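Speaker notes -- "The Sausage and the Silent Timeout"
Tundberg meetup, evening slot, 10th March
Jeanine Peeters

Before starting: water, clicker, turn phone off. Ask if the back row can hear.

Opening

Hello! So glad so many of you came out for a talk about a bug. I love bugs. This one ate most of my February and I would still happily have dinner with it.

Short intro. I work on the grasping side at Momton. We teach arms to move food around in home kitchens: fridge to counter, counter to plate, plate back to fridge. People do the task first with hand-held grippers, we record it, and the arm learns from the recordings. Most of this room knows that part, so go fast.

Ask for a show of hands: who has had a robot drop something on their own foot? (Wait. There are always more than you think.)

What went wrong

The Drorberg arm was taking a plate out of a fridge at floor level. Good approach, good grip, lift started. Then the fingers kept closing. They were told to stop at the grip force and they went straight past it. The plate cracked and one piece landed outside the taped line, on the side where people walk.

Pause here. No one was hurt. Say it clearly, because people stop listening until they know.

I hit the stop button and the arm stopped moving. The fingers did not! They stayed clamped on what was left of the plate for 13 seconds. That was the moment I got really interested.

The hunt

Tell this part in order, it's more fun.

First guess: bad force sensor. Swapped it. Same thing happened the next morning.

Second guess: the training data. Maybe we had all been squeezing plates like maniacs. I went back through 94 recordings with a cup of tea and a notebook. The squeezing was fine. I did learn that I hold my breath on every single lift.

Third guess, and here is where Barrera comes in. Barrera is our little message service, the thing that carries readings from the hand to the controller. When it got busy it would hold on to a reading and send it late. The controller saw an old number, thought "not touching yet," and kept closing. There was a timeout for exactly this case. It was set to 2,000 milliseconds. Two whole seconds! A gripper can do a lot of damage in two seconds.

(Let people groan. Someone will ask who set it. It was me, in a test build, and it got copied forward.)

And the clamped fingers? The stop button cut power to the arm joints. The hand was on a separate supply, and its controller held the last command until its own watchdog woke up. On paper we had one emergency stop. In the room we had one and a half. 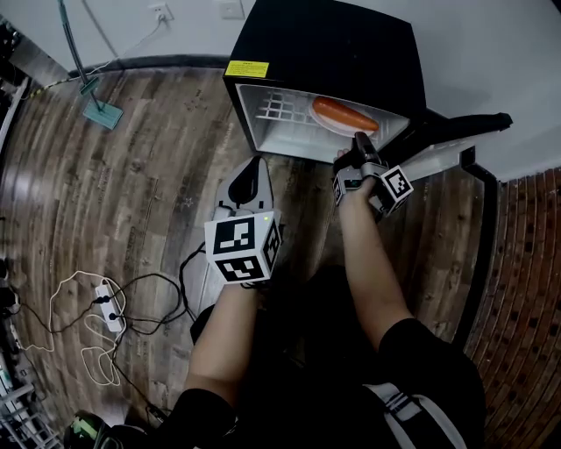 Low fridges are a wonderful test, by the way. The arm has to reach down and in, the door limits where you can come from, and there is a rack or a shelf wherever you'd like your elbow to be. All of that means more correction moves, and more correction moves means more messages. So the bug loved the fridge. On the counter tasks we never saw it once, and we'd been doing counter tasks for weeks feeling very pleased with ourselves.

What we changed

Keep this brisk, questions are the best bit.

Every reading now carries the time it was taken, and the controller throws away anything stale. If fresh readings stop coming, the fingers stop where they are.

The timeout went down a lot, and it lives in one file with a comment in capital letters.

The stop button now reaches the hand as well. We argued over what the hand should do when it's pressed -- open and drop the thing, or hold still? We went with hold still, no extra force, plus a manual release you can reach from outside the tape. I'm not sure that's right for every task. A plate, yes. Someone's sleeve, I'd want it to let go. Tell me what you do!

We moved the tape back too. Cheapest fix on the list, done in 3 minutes.

And we press the stop in the middle of a grasp now, every morning before work starts. We used to press it with the arm parked and tick the box. If you take one thing home, go and press yours while it's holding something.

If there's time

The story of the replacement plate. Skip if running late.

The graph of message delays, slide 13. Point at the big spike, that's the crack.

Questions

Likely ones: why not just use softer fingers (we tried, they slip on china), why not a plastic plate (we do now, for the first runs of any new build), can I see the log (yes, come and find me, I have it on my laptop and I will show you far too much of it).

Thank the Tundberg crew for the room. Pick up the adapter before leaving!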